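Winter sun: is it worth the money?

Every year, once the decorations are down, the same conversation starts up in our kitchen. Somebody has been away. Somebody has come back brown. And somebody (me, this time) is told that what we all need is a week in the warm, that it sorts you out, that you come home a different person. I have been writing this travel page for long enough to distrust any sentence with "a different person" in it. But I was outvoted, and so off we went to Sutisby.

You may not have heard of Sutisby. I hadn't. It is a small resort on a long flat bit of coast, and the brochure calls it "undiscovered", a word that normally means the bus is bad. The bus is bad. It leaves the airport when it is full, and we sat on it for 40 minutes while the driver waited for a couple who were having trouble with a pushchair. I don't blame the couple. I do wonder about a transfer that costs extra and has no timetable.

We booked through Senora, who sell the whole thing as one parcel: flight, transfer, room, breakfast. The price was £480 a head, which looked very fair until I started adding up what was left out. Bags were extra. Choosing seats was extra. There was a fee for a "sea-facing" room, and I paid it, and the room did face the sea in the sense that the sea was over there somewhere behind the Hotel Trornov. By the time we had paid for suppers and sun loungers and a taxi back from the old town, the two of us had got through not far short of twice what was printed on the front of the leaflet. Veronica Barbu, who has been going to the same place every winter and swears by it, tells me this is normal and that I should have read the small print. I did read it. I just didn't believe it.

Now the weather, the point of the exercise. The brochure promised "spring-like days". It was spring-like in the way that spring is here, so you carry a jumper all day and put it on and take it off again. Two days were lovely, I'll give them that. We sat outside for lunch without coats, and I read most of a book. On the others there was a wind off the water that got in your ears. The locals were in padded jackets, and I think when you arrive in a place and the people who live there are dressed for January, you should take the hint.

The beach is long and clean and was nearly empty, and it costs nothing to walk on, and if that is all you want from a holiday then you can stop reading and book. We walked it every morning. Imogen Penrose, who runs the little English-language library there two mornings a week, told us to go left out of the hotel and keep going until the path runs out. There is a café at the end called Pop. It does good coffee and a sort of custard pastry, and it was the only place all week where I didn't feel I was being charged for the view. She also told us that May is the month to come, when the sea has started to warm and the boats are running. I'd have liked to know that before I paid for a trip in the wrong half of the year. 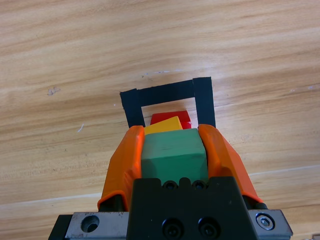
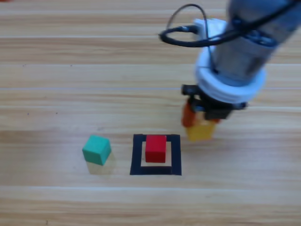

Evenings are the weak spot of any winter break, and the brochures never dwell on them. It is dark early, half the restaurants are shut until Easter, and the ones that are open all have the same laminated menu. Our hotel had an "entertainment programme" that was, on the nights we looked in, a man with a keyboard. So you end up amusing yourselves, and my advice is to pack for it: cards, a decent book each, something to do with your hands. It needn't be fancy. A wooden table, a square marked out on it in black tape and a few little cubes to aim at the middle would have kept us going longer than the keyboard did. We had one pack of cards between us, with the seven of hearts missing, and by the fourth night we were not really speaking.

On food, I'll be brief. Breakfast was fine if you got there early and thin if you didn't. There were eggs, always the same eggs, and a toaster with a moving belt that either warms the bread or sets it alight. The best meal of the week was a bowl of fish soup in the old town, in a place with no sign that Ionuț Coman at the front desk drew us a map to. He also warned us off the seafront grill where we had eaten the night before. The staff were the best thing about that hotel and I suspect they are paid the least.

Did it do us any good? People keep asking, and I keep giving a different answer. I slept well. My shoulder stopped aching for a bit. I'm told I looked rested, though the person telling me was the person who had booked it. There is a lot of talk at this time of year about vitamin D and "resetting", most of it from people with rooms to fill, and I would want to see something better than a leaflet before I put my name to any of it. We were back in the rain inside a week, and I had a cold the day after that, which I am fairly sure I caught on the bus.

I did ask a few readers what they thought. Virgil Văduva wrote to say that he and his wife went somewhere similar, paid £1,000 for the pair of them with everything in, and had sunshine from start to finish. Good for him. Ruxandra Neagu wrote to say hers was cancelled at the gate and she is still waiting for the refund. I'd guess most people's weeks fall somewhere between the two, and you don't find out which sort you've bought until you are standing in it.

If you do want to go, a few things I would do differently. Price up the whole week with bags and suppers before you compare it with anything else. Look at what the weather did last year, in the month you are going, and not at the yearly average the brochure gives. Ask the hotel directly what will be open. Skip the sea-facing fee. Take the public bus from the airport if your bags will allow it: it stops outside the arrivals door, takes 15 minutes longer once it gets going, and does at least set off when it says it will.

I have been asked whether we'll go again next winter. There is already a leaflet from Senora on the hall table, and I didn't put it there.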